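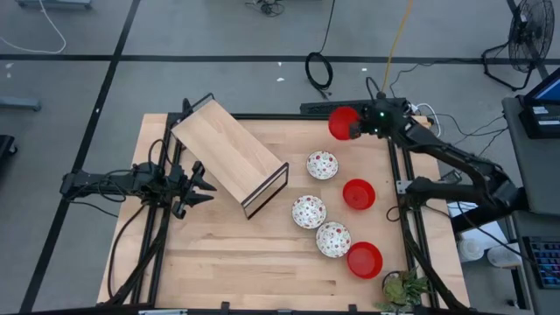

Raymonde Charbonneau objects that a household which keeps its plain bowls apart from its patterned ones has not sorted anything, it has only followed the color. Her remark came in reply to our first draft, and we think it is half right.

**Figure 1.** Plain red bowls and white bowls with red floral patterns, with a small wooden shelf unit on black metal supports.

### 4.2 Does pattern predict placement?

The Virkard survey asked 727 households in Ullville where they put their bowls after a meal. Most said that matching bowls go together. We doubt the answers. People describe the cupboard they would like to have, and Talebi's kitchen visits in Catville found mixed stacks in homes that had claimed otherwise – sometimes on the very shelf named in the form.

Bowls like those in Figure 1 make the problem plain. Both kinds are red in part, so "by color" could mean one group or two. The survey wording allowed either reading, and the 400 forms coded by a single reader cannot be checked for this. A low shelf adds a further trouble: what goes on top and what goes beneath may depend on reach, which the form did not ask about.

We therefore treat pattern as a weak guide at best, and leave the Virkard totals out of Table 5.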